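Manuals > Drostier Playroom > Kostby Canister > Soft toys
Search the manual Enter part or page Go

4. Storing small plush toys in the canister

The box says the Kostby fits "any small toy." We at Nakpan wrote this section after reading that, and we would treat it as a hopeful guess. Test each toy before you give the canister a shelf.

4.1 Before you start

1. Clear a patch of table about as wide as your forearm. A plain surface is best – loose beads and threads show up on it.
2. Lay the toy on its side and check the nose, the neck and the seams. A bead nose or a tied ribbon will catch on the rim before anything else does.

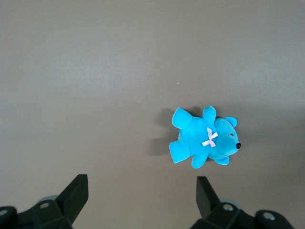
Ketsara Nuchit wrote in to say that she unties every ribbon first, stores it in an envelope and has yet to see one come back out looking crushed. She also thinks step 2 should come with a warning about loose noses.

She has a point about the noses, so:

CAUTION: Pull gently on any bead nose or eye. If it moves, mend it or keep the toy away from small children. The canister is not a child-proof container, whatever the lid suggests.

We are less sure about the ribbons. Retying a bow takes patience, and a flattened one can usually be teased back into shape.

4.2 Checking the fit

3. Stand the canister upright on a cloth. Bare tabletops let it slide.
4. Put the toy on its back beside it, arms and legs spread. If the body alone is wider than the opening, stop and use a basket. 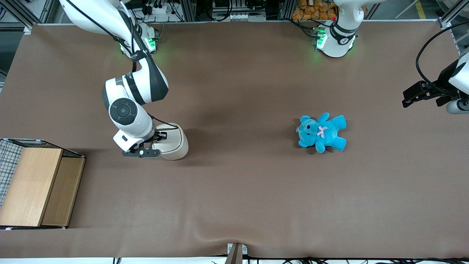
5. Fold the legs up toward the belly and lower the toy in feet first. Do not push on the head.
6. Close the lid. If you have to lean on it, the toy is too big.

NOTE: The "fresh plush" sachet sold with the Drenville kit is meant to last 40 days. Ours smelled of nothing by day 13. A clean, fully dry toy does just as well without it.

4.3 Taking toys out

7. Tip the canister and let the toy slide into your hand. Pulling it up by an ear strains the seam.
8. Leave it in the open for an hour before judging the pile. Some plush stays creased, and brushing it hard only makes things worse.

Contact Nakpan Manuals | Copyright Nakpan | Back to top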